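Product Review: Getcombe Two-Tier Clear Organizer with Lid
Break Room and Pantry Storage

The Getcombe two-tier organizer is sold for shared offices, waiting areas and small pantries where single-serve items need to be kept together and in view. Our office purchased three units for its Wostel building, and staff used them for 60 days before this review was written. The units were placed on ordinary work tables and refilled as needed.

The organizer is a tall, rectangular acrylic box divided into an upper and a lower compartment, with a white lid. It arrives assembled. The printed instructions advise washing by hand with mild soap, and our staff followed that advice throughout the period.

Capacity is good for the amount of table space required. The upper compartment accepts small wrapped packets in mixed sizes, and these do not need to be lined up in order to fit. The lower compartment is better suited to narrow items that can be piled crosswise. Users with very small loose goods may prefer to bag them first, as they tend to settle into the corners.

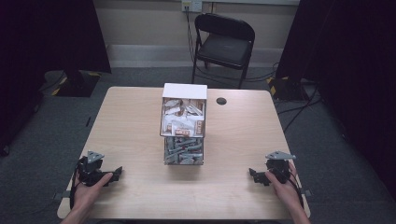
The Getcombe organizer with wrapped packets in the upper tier and gray, stick-like items below.

Visibility is the strongest feature of the product. Stock levels can be checked from across a room with the lid in place, and the supply coordinator, Petrică Anghel, reported that refill requests dropped to one per week. The lid is opaque, however, so a unit kept on a low shelf must be pulled forward before its contents can be seen.

Clear acrylic shows fingerprints, and the units required wiping more often than the Vako bins they replaced. One unit developed a fine scratch on its front wall after 14 days. The scratch did not affect use, but offices that receive visitors should take this into account. A soft cloth is recommended, and paper towels should be avoided.

The organizer has no label holder. Adhesive labels were applied to the side wall and removed without residue when soaked in warm water.

Rating: 4 out of 5. Recommended for packets, sachets and other light goods in shared spaces. Not recommended for heavy items or for rooms where the unit will be moved daily.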